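4.2 What the operators did with the time

The case for the Drukico cell, as put to the staff at the Sandberg plant, rested on time. Handling of cylindrical parts at the third bench took up a large share of each shift, the vendor's brochure called the work "low value," and the two people who did it were promised more interesting things to do. Our interviews were partly an attempt to find out what the interesting things were.

The plant's first step was to build the bench in simulation and run the arm there for a season before anything was bolted down. Mei Greenberg, who had worked the real bench for nine years, was asked to review the simulated one. Her notes run to 20 pages and open with the remark that she had never seen it so tidy. 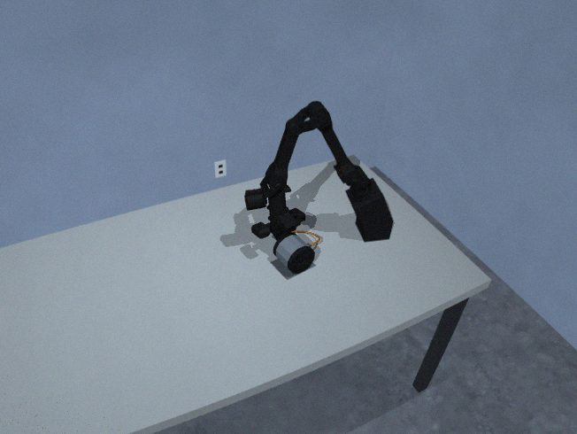
Her second remark concerned the parts themselves. On the floor they arrive in whatever attitude the previous station leaves them, and an experienced operator turns each one without looking while talking to somebody about something else. The software team had not listed this as a skill. It appears in the original task analysis as "orient part (trivial)." By March the word "trivial" had been removed, and orientation had its own budget line.

Over 900 simulated trials were logged in the first phase, and each failed trial had to be labeled by a person who knew what a good pick looked like. There were two such people in the building. Greenberg and her colleague Aiguo Xiong therefore spent part of every shift sitting down, watching a job they used to do standing up and typing in what had gone wrong. Xiong described this to us as "supervising a nephew." He labeled 723 failures himself and asked that the figure be printed.

Labeling was done from two kinds of view, one showing the whole arm at the table and one taken close in at the gripper (Figure 3). Management preferred the first, and it was the one used in presentations. The operators asked for the second almost from the start. From across the room, Greenberg said, every pick looks fine until the part is on the floor.
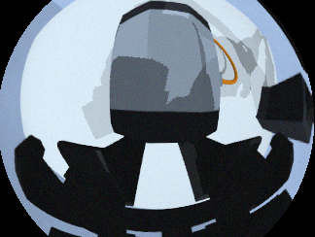

Figure 3. Simulated bench, wide view and gripper view.

The preference had consequences beyond the labeling screen. Once the operators were reading the close view fluently, the engineers began bringing them questions, at first by e-mail and later by simply walking over. A shift lead complained that the third bench had turned into a help desk. Neither operator's job title changed in this period, and neither did the pay grade, a point raised in all of our interviews and in none of the project's progress reports — we checked.

The formal review of 17/01/2024 recorded the labeling as "temporary support activity." It was still going on when our fieldwork ended. The flirtation with an outside labeling service, Flirnska, lasted two weeks; its staff marked a number of picks as successful that Xiong, on looking again, would not have let past him.

We read this as a milder version of the pattern Jafarzadeh reports for packing lines, where skill moved to a new chair and was given a less flattering name. The difference at Sandberg is that the operators noticed early and kept records. Whether the promised interesting work has arrived depends on whom one asks. The plant manager says it has. Greenberg says the chair is good.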